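Lumov opens its simulated kitchen for remote teaching of robot arms

08/01/2026

Lumov has opened its simulated kitchen to outside users, the company announced this morning from its office in Grandalura. Anyone with an account can now take control of a virtual robot arm over the internet and show it how to do a small household job. The recordings are then used to train the control software of real arms.

The kitchen was built during the last year together with Ouellet, a small studio which before this made mostly furniture models for interior planning. It went into closed testing in April with 200 invited persons. According to Lumov, these testers recorded 4,000 demonstrations until the end of the test period, of which 1,000 were removed because the arm had touched something it should not touch, or because the person stopped in the middle of the task.

The user steers the gripper with a hand controller or, when this is not available, with keyboard and mouse. The first variant is much preferred. With the keyboard it is possible to move only in one direction at a time, and the recorded movement becomes angular, like somebody who reads the instructions while he is already working. Lumov accepts both kinds but marks them separately in the collection, so that a research group can leave out the keyboard ones if it wishes.

Every session begins with a short task in writing, for example to bring the gripper over the toaster and come down to it without hitting the table. The user can repeat the attempt as many times as he wants and sends only the one he is satisfied with. Between the attempts the objects are moved a little and the arm starts from another position. This is done on purpose, as a robot that has seen the toaster always in the same place will later reach for this place also when the toaster stands somewhere else.

"We wanted that a person can teach without to be an engineer," said Hiyori Sakamoto, who leads the project at Lumov. "My parents did the training round in the evening after dinner. Their first attempts were terrible, but the later ones we could use." She added that the delay of the connection was the biggest problem in the closed test. When the picture arrives late, people correct too much, and the arm begins to swing from one side to the other. The new version shows a warning when the connection is too slow and does not start the recording.

The question how well such demonstrations transfer to a real kitchen is still open. Lumov has so far compared the results only on its own arms, and the comparison covers 3 tasks: approaching an object, lifting a small bottle and pushing a plate to the side. For the first one the company is content with the result. The bottle was more difficult, because in the simulation it does not slip from the fingers in the same manner as a real bottle does. A report with all measurements is promised, but no date was given for it.

A second partner, Pusov, will provide real arms for comparison tests beginning with the autumn. The same recorded movements will be played there on a physical table, and afterwards a person will guide the real arm by hand through the same task – the older method, where one holds the arm at the wrist and leads it. In this way it should become visible which of the two ways of showing gives the better behavior for the same amount of time spent.

Use of the kitchen is free for private persons and schools. Companies pay for access to the finished recordings, not for making them. Whoever takes part must agree that the movements of the controller are saved; voice and camera of the user are not recorded. An account can be deleted at any time, but demonstrations already sent stay in the collection without name.

More rooms are planned, among them a laundry room and a workshop. Lumov asks users to write which household tasks they miss the most.
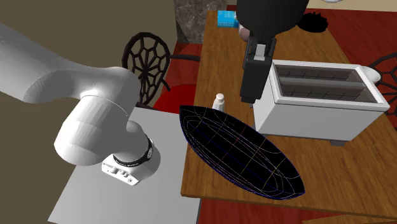
Tereza: I tried the keyboard control for one evening and came to the same opinion, it is very hard to make a soft movement with it. What I would like to know is whether a bad attempt is also useful for the training if it is marked as bad. I deleted mine, and now I am thinking that maybe I should have sent them. Please also add a task with opening a drawer.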